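Local Music Help > Recording and Releasing > Credits, splits and distribution

Featured vocalist wants a third of the song. Is that normal, and can we still change the credit after uploading?

olwood_keys

We're a two-piece (I play keys and program, my partner sings) and we've been putting out R&B and slower pop stuff under the name Olwood. Our next single has a rapper on the second verse and the outro. He goes by Menon. He wrote his own sixteen bars and he also changed the melody of the last chorus, which we kept because it was better than ours.

Nothing was signed. We agreed by text that he'd be the feature and that we'd "sort out the split later". It's later now and he's asked for 33 percent of everything. My partner thinks he should get a flat fee. I'm somewhere in the middle and would like to settle it before release day so that we're all still speaking.

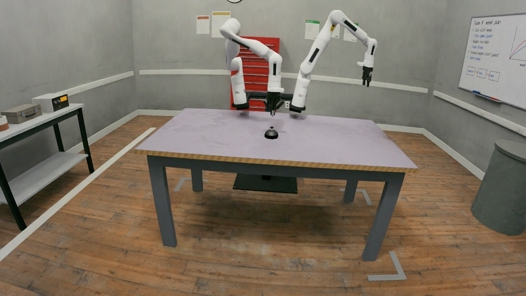 Sutbridge, Monday, November 10, 2025

A few more details, as people will ask. The beat isn't ours from scratch. We paid $700 for a licence from a producer online, and the agreement says he keeps a share of the writing. I then replayed the bass and added the bridge. Mastering was $271, which my partner and I paid. Menon hasn't put any money in and we haven't asked him to.

The song is already uploaded to our distributor, Staro, with a release date set but not yet live. When I uploaded it I typed the main artist as "Olwood feat. Menon" because that's what is on the cover. The preview page now shows that whole thing as though it's one artist, with no link to our existing profile. Our last single did 316 streams in its first week so we're hardly big names, but I'd like whatever we do get to land on the right page.

So: is 33 percent reasonable, what does "everything" mean, and how do I fix the artist name without starting over?

Replies

tremolo_arm

33 percent is what you get when there are three people, so I don't think he's being greedy. In our band we split every song evenly no matter who did what and we've never had an argument about it. Well, one, but it was about a van.

Just give it to him. You'll spend more time arguing than the song will ever earn. Flat fees are for session players and he wrote his part.

For the artist name, I'd delete the upload and do it again. That's what I did with our EP and it was fine.

Comment from olwood_keys: Thanks. There are four people if you count the beat producer though, that's part of what's confusing me. I also don't want to lose the release date if I can help it.

Comment from tremolo_arm: Missed the bit about the producer. Then I don't know.
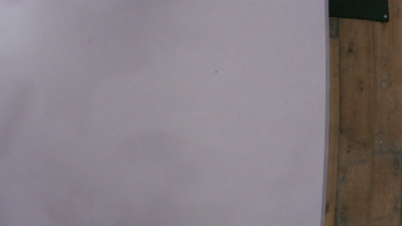

By Siobhán Costello

I do release admin for independent artists. I'm not a lawyer, and if the sums were larger I would tell you to pay for an hour with one. For a single at this level you can do it yourselves on two sheets of paper.

Your trouble starts with the word "everything". There are two separate things being split here, and the same person can have a different share of each.

One is the song: the words, the melody, the chords. It exists even if no recording was ever made. Writing income comes from this side, and it's collected through whichever performing rights society each writer belongs to, plus mechanicals where those apply.

The other is the recording, which people usually call the master. That's the particular performance you made and mastered. The money your distributor pays out is master income. When a rapper asks for 33 percent of everything he may mean 33 percent of what comes through the distributor, or the writing, or both, and he may not have thought about which. Ask him before you decide he's asking too much.

The writing side

Start with the beat licence. Read it tonight if you haven't read it lately. You said the producer keeps a share of the writing but you didn't say how much. Half is a common figure in that kind of agreement, but yours could say something else, and whatever it says comes off the top. The three of you can only divide what remains.

Suppose it's half. Then a third of everything on the writing side would leave your partner and you with 17 percent between you, for the verses, the hook, the bridge and the bass line. I doubt he had that in mind. A third of the remaining half is a different conversation and, given that he wrote a verse and reshaped the last chorus, I wouldn't call it unreasonable. I also wouldn't call it automatic. Some people count lines, some count sections, some split evenly and get on with things. The law doesn't hand you a formula.

While you have the licence out, check these as well:

Whether it's exclusive. If it isn't, other people may be releasing songs over the same track, and that can cause trouble with automatic content matching on video sites.

Whether there's a cap on streams or a date on which it runs out.

Whether you were allowed to change the music. You replayed the bass and wrote a bridge. Most licences permit this but a few say the producer owns any alterations.

Whether the producer's credit has to be worded in a set way.

The master side

You and your partner paid for the licence and the mastering, $971 in all. It's quite ordinary for the people who paid to own the recording and for the featured artist to receive a percentage of income from it without owning any. You can also agree that costs are recovered first and percentages start after that. If you go that way, write down which costs and the dollar figure. "Once we've made our money back" is how people fall out, since a year on somebody will remember a video shoot.

A flat fee is fine too, on this side. Your partner's instinct isn't wrong, it's just that a fee for performing on the master doesn't buy out his writing share unless he agrees to that in writing. I wouldn't ask him to. He wrote his verse.

If I had to suggest something to put in front of him: he gets an equal third of whatever writing share is left after the producer, and a smaller cut of the net master income after the $971 is recovered. Then let him answer. He may want it the other way around.

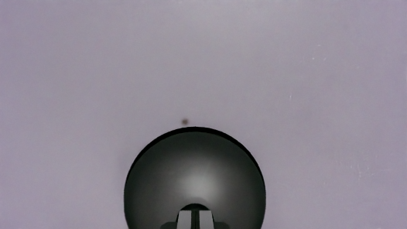
Getting it on paper

You need a split sheet for the writing. One page is enough. It wants the song title and any alternative titles, the legal name of every writer, the name each writer uses publicly, their society and member number if they have one, their percentage, and a signature and date. The percentages have to come to exactly 100. The producer should be on it, and you'd be surprised how often he gets left off because he wasn't in the room.

If Menon hasn't joined a society, he should do that before the song comes out. You can't collect his share for him and pass it along.

The second sheet is for the recording. State who owns it, what he's paid, how often, and who sends the statement. Include permission to use his name and likeness on the cover and in promotion. Add a line saying what happens if the song is licensed to a film or an ad, whether he has to be asked, and how long he has to reply. Keep it in ordinary words. A text message thread is better than nothing, so don't delete the one you have, but I wouldn't release on the strength of "later".

The artist name

Please don't delete the upload yet. With most distributors a release that hasn't gone live can be edited, and with some you have to ask support to send it back to draft first. I don't know Staro's screens so I can't tell you where the button is. What you want is:

Main or primary artist: Olwood, and only Olwood. Choose your existing profile when it offers to match one.

Featured artist: Menon, in its own field, matched to his profile. Get him to send you the link to his artist page. Names get shared and it's easy to pick the wrong one.

Title: the song title by itself. In most cases the stores add the "feat." from the featured artist field. If you type it into the title as well it can show up twice, or the release gets bounced. 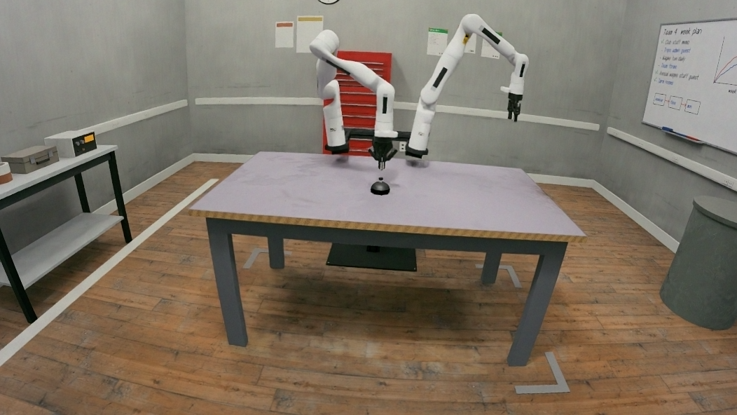

Writer credits go in separately, using legal names, and should match the split sheet. Put the producer in as producer and also as composer, if the licence gives him a writing share.

Before you change anything, copy down the ISRC for the track and the UPC for the release. If support says it must be taken down and uploaded again, ask whether you can reuse the ISRC. For a song that has never been live there are no streams to lose, so it matters less in your case, but it keeps your paperwork tidy and any pre-save page you've made may depend on the UPC.

The cover can stay as it is, provided the names on it agree with the names in the fields. Olwood with a featured credit for Menon agrees.

If you've pitched it for playlists already, check afterward that the pitch is still attached. Moving the date or redoing the upload sometimes drops it.

Comment from olwood_keys: This is very helpful. I read the licence and the producer's share is half, as you guessed. It's non-exclusive and I can't see anything about changing the music one way or the other. Should I write to him?

Comment from Siobhán Costello: Yes, a short email. Tell him you replayed the bass and added a bridge, ask him to confirm he's happy with that and with the 50 percent, and attach the split sheet for signature. Keep his reply with the licence.

Comment from olwood_keys: Done. I asked Menon what he meant by everything and he said "the Staro money". He hadn't thought about the writing at all. We're meeting him at the weekend with both sheets.

bassment_dweller

Agree with the long answer. One thing to add: see if your distributor can pay collaborators directly. Several have a setting where you enter an email and a percentage and it goes to each person's own account. We used to do it by hand and I was sending a guy four dollars every few months and forgetting. Check whether it lets you recover costs first, because ours didn't, and we had to wait and switch the percentages on once we'd hit the number.

Also get the instrumental and the a cappella bounced now while the session still opens. If anyone ever wants the song for a video they'll ask for the instrumental, and we lost ours when a plug-in licence ran out.

Comment from olwood_keys: There is a setting like that, under payouts. It doesn't mention costs so I've written to support about it, along with the artist name.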